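## Household chores for a camera headset: tips from the shoe week

We record ordinary chores so the Gilleck arm can learn from them. After 106 shoe-tying clips I have opinions.

- **Tie like you always tie.** King-fai Sin slowed down to be helpful and produced 11 clips of a man defusing a bomb. The system learned to hesitate beautifully.
- **Look at your hands.** Most of us tie shoes while staring at the door. The camera goes where your nose goes.
- **Push up your sleeves.** A cuff over the wrist spoils a clip faster than bad light.
- **Keep the fumbles.** If a loop collapses, pick it up and carry on. Six botched bows in a row taught our model more than a morning of perfect ones.
- **Do both shoes.** The second one sits at a different angle, and your grip changes without asking you.
- **Shiny floors glare.** Shift the shoe a few inches or wait for a cloud.
- **Stop after 10.** Your back will suggest this around eight.
- **Name the clip right away.** By Wednesday I had a folder called "shoe new new final," and Lucian Buzatu still brings it up.

Double knots get their own folder. Undoing them does too, and so far I'm the only one who has signed up for it.

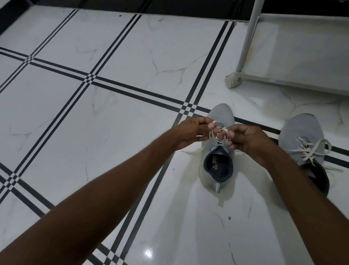
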